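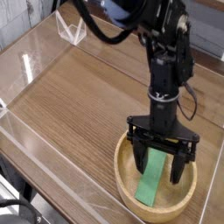

Gripper open over the green strip, wooden bowl task, fixed camera.

Dromlow Gripper Trials

README for the strip-in-bowl set, first upload Tue 12 November

We love this task. Picking a flat strip of cloth out of a shallow bowl sounds easy until you watch a parallel-jaw gripper try it, and it has taught us more about fingertips than anything else we've run on this bench!

What's in the set

200 episodes on one arm, split between two pairs of fingers:
Rerimari fingers (stiff, narrow tips)
Vrabec fingers (softer tips, a bit wider)

The arm, controller and grip force stayed the same for both. Each episode has the fixed camera video, joint positions, the gripper opening and a success flag. A success means the strip leaves the bowl and stays held for the whole lift. A strip that drops back over the rim is a fail, even if it was a beautiful pick up to then.

What we found so far

Rerimari had 27 failed picks and Vrabec had 41, which surprised us (we had bet on the soft tips). The narrow tips get down beside the cloth and pinch up a fold, while the wider ones like to ride up the curve of the bowl and close on air. Vrabec was much nicer to the rim, though, and we'd still choose it for anything that scratches.

Good to know before training

The workspace has clear acrylic walls, so expect reflections from the overhead light. We left them in. The gripper also hides part of the strip in many frames, mostly right before the fingers close, so try leaning on the gripper opening signal there.

Episode 67 has a late controller start. The video is fine but the first joint readings are missing.

Folders

episodes/ video and joint logs
labels/ success flags
flemodano/ config files for the Flemodano controller

Coming in December: the same task with a second camera. If you try your own fingers on it, please send us your numbers, we'd be thrilled to add them.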